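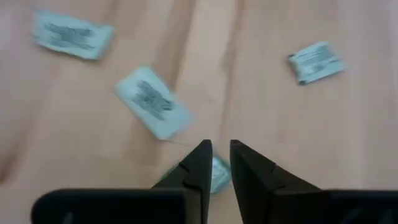 4. Tarea de recogida de papel con dos brazos

4.1 Objeto y alcance

Esta sección describe la preparación de la mesa, la comprobación de las pinzas y el registro de episodios para la tarea de recogida de papel del club de robótica Cilten. Se aplica a la estación Cumau con dos brazos y al programa de control Phelan. Los alumnos que se incorporen en septiembre deben haber completado las secciones 2 (parada de emergencia) y 3 (puesta a cero de las articulaciones) antes de continuar.

Las piezas admitidas son sobres pequeños de papel, envoltorios arrugados y billetes. Las piezas rígidas se tratan en la sección 5.

4.2 Antes de empezar

1. Compruebe que el pulsador de parada está al alcance de la persona que supervisa. Esa persona no maneja los brazos durante la sesión.
2. Retire anillos, pulseras y cordones. Recoja las mangas por encima del codo.
3. Revise el recorrido de los cables de ambos brazos. Ningún cable debe quedar tenso con el brazo extendido ni apoyarse en la zona de trabajo.
4. Pase un paño seco por el tablero. No utilice productos con cera.
5. Encienda la iluminación de techo completa y espere a que Phelan ajuste la exposición de las cámaras de muñeca.
6. Abra el perfil "papel_2b". Si el perfil no aparece en la lista, avise a Afroza Uddin; no cree una copia con otro nombre.

PRECAUCIÓN. No introduzca las manos entre las pinzas con los motores energizados, aunque el programa indique PAUSA. La pausa mantiene el par de sujeción.

4.3 Colocación de recipientes y piezas

1. Sitúe los dos recipientes transparentes junto al borde trasero de la mesa, con la abertura hacia arriba. Deben quedar separados entre sí.
2. Mueva cada brazo en modo manual hasta el recipiente de su lado. Si la pinza golpea el borde al entrar, adelante el recipiente 11 mm y repita.
3. Reparta las piezas por la zona central con orientaciones distintas. No las alinee con la veta de la madera.
4. Cambie la colocación en cada episodio. Parte de las piezas puede quedar plana y parte doblada o arrugada.
5. Si el episodio lleva objetos ajenos a la tarea (una taza, por ejemplo), colóquelos antes de iniciar el registro y anótelos en el campo "distractores".

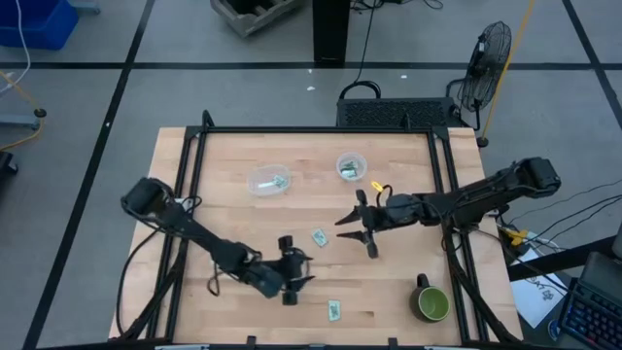
Figura 4.1. Estación con los dos brazos. Recipientes junto al borde trasero, billetes sobre la mesa y taza en la esquina.

NOTA. Los billetes pueden depositarse en cualquiera de los dos recipientes, salvo que la hoja de sesión indique lo contrario. Con envoltorios se sigue siempre la asignación por lado.

4.4 Ajuste de la pinza para papel

La apertura de fábrica no es adecuada para piezas finas. El ajuste se realiza una vez por sesión y por brazo.

1. Seleccione Pinza > Material fino.
2. Cierre los dedos sin pieza. La lectura de posición debe mantenerse estable durante el cierre. Si oscila, repita la puesta a cero.
3. Fije el límite de fuerza en 16. El valor no tiene unidad física; es la escala interna de Phelan.
4. Lleve la pinza sobre un sobre colocado en plano, con el hueco entre los dedos centrado en la pieza según la cámara de muñeca.
5. Descienda en pasos cortos hasta que las puntas casi rocen la madera.
6. Cierre, eleve y mantenga la pieza en el aire. Si resbala, suba el límite de uno en uno. No supere 30.

PRECAUCIÓN. Con límites superiores a 30 las puntas arañan el tablero y el controlador puede bloquear la muñeca con el código 1525. Para salir del bloqueo, corte la alimentación del brazo, sujételo con las dos manos y sepárelo de la mesa antes de volver a energizar.

Las piezas arrugadas se toman por un pliegue elevado. Las piezas planas se toman por un borde o se empujan antes con la punta de un dedo hasta formar un pliegue. El empuje forma parte del episodio y no debe recortarse.

4.5 Registro de un episodio

1. Lleve los dos brazos a la posición de reposo.
2. Pulse Registrar. Espere el aviso sonoro.
3. Recoja una sola pieza por movimiento. Mientras un brazo desciende, el otro permanece elevado y fuera de la trayectoria.
4. Suelte la pieza dentro del recipiente, con los dedos por debajo del borde si el tamaño lo permite.
5. Si una pieza cae fuera, recupérela con el mismo brazo. Si sale de la mesa, detenga el registro y marque el episodio como NULO.
6. Vuelva a reposo y pulse Detener.
7. Asigne el resultado: COMPLETO, PARCIAL o NULO.
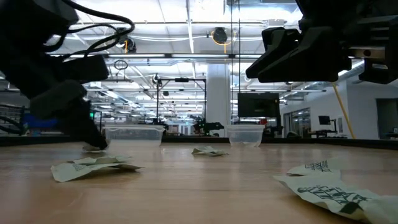 Figura 4.2. Brazo izquierdo bajado sobre un trozo de papel, con el derecho elevado por encima de la mesa.

NOTA. No corrija una pieza con la mano mientras el registro esté activo. Los episodios con manos visibles se descartan en la revisión.

4.6 Incidencias frecuentes

La pinza cierra sobre la madera y no sobre el papel. Altura de descenso mal ajustada. Repita los pasos 4 y 5 del apartado 4.4.

El papel se queda pegado a un dedo al abrir. Limpie las puntas con alcohol isopropílico y deje secar. No sople sobre la mesa.

La imagen de muñeca sale borrosa. Reduzca la velocidad de aproximación. Si persiste con el brazo parado, compruebe la lente y avise a Octavian Moldovan.

El recipiente se desplaza al soltar. Fíjelo con dos tiras de masilla adhesiva por la cara inferior.

4.7 Cierre de la sesión

1. Lleve los brazos a reposo y corte la alimentación.
2. Vacíe los recipientes y guarde las piezas en la bolsa de la tarea. Los envoltorios rotos se sustituyen.
3. Exporte los episodios a la carpeta del equipo. Los equipos que compiten en el torneo Pitness usan la carpeta con su número de inscripción.
4. Rellene la hoja de sesión y entréguela a Margareta Avram.

Revisión del apartado: 1 ago 2026, B. Chisholm.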